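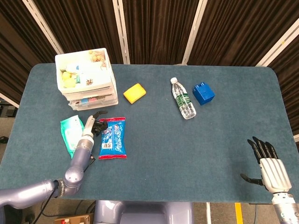
I'm Adaeze Olatunji, and I get to run the Plircombe Student Robotics Club, so I'm the lucky one who tells you that our team is going to the Mundik Tabletop Challenge this April! We're sending 20 students, our biggest group yet, and they've been at it every Thursday after school since the fall. The challenge is all about everyday stuff, the kind of clutter you'd find on any kitchen counter, and our practice table has a yellow sponge, a pack of wet wipes, a blue snack bag and a water bottle lying on its side. Two arms work the table, one with a black gripper and the other with a white hand a lot like ours.

The students named the robot Huna (there was a vote, and it got heated). Efe Obi and Damilola Bako wrote most of the code for picking things up, and Garba Ugwu looks after the wiring and gets very stern with anyone who leans on a cable. I asked Efe which object he'd get rid of if he could.

"The snack bag, no question," he told me. "It squishes differently every time. I've had dreams about that bag."

On challenge day each team gets 3 runs, and the judges choose where everything goes, so we've been letting the younger kids set up the table as meanly as they like. They love it!

We also raised $2,443 at our spring supper, which covers the van and the entry fee with a little left over for spare parts. Big thanks to Engelbrecht Hardware for the tools, and to Ikechukwu Haruna, who teaches shop and has given up a lot of evenings for us.

Want to see Huna before we go? Come to our open practice on Thursday at 4 p.m. in Room 34. Families are welcome, and reporters can ask for me at the school's front desk.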